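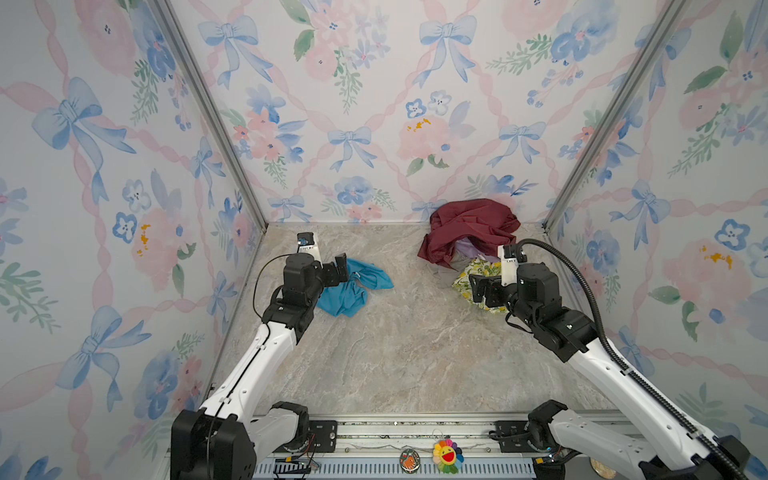
Undside: call for participants, garment sorting and folding trial

Undside is recruiting participants for a study of how mixed household textiles are separated, sorted and folded. Work takes place in July at the Trasa site, in small booths with papered walls and a marble-patterned floor.

The task
Each session begins with a heap of crumpled fabric on the booth floor. Colours are mixed: maroon, grey, blue-green and a yellow cloth with a printed pattern are typical. Participants take one item at a time from the heap, spread it, fold it to the given pattern and stack it. Items of similar weight are not to be handled together.

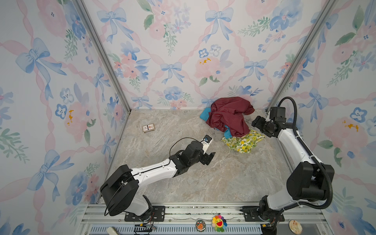
Requirements
Aged 18 or over
Able to stand for a session of 4 hours, with breaks
Normal colour vision, corrected or not
No known reaction to laundry products
Previous laundry or shop-floor work is useful but not required

Terms
The 2025 round has 300 places. Sessions start at 8.30 am or 1.30 pm. Travel from Zalow is refunded on production of a ticket. Payment is made by bank transfer at the end of the month in which the session falls.

To apply
Complete the short form at the Trasa front desk, quoting reference 1267. State which start time you prefer.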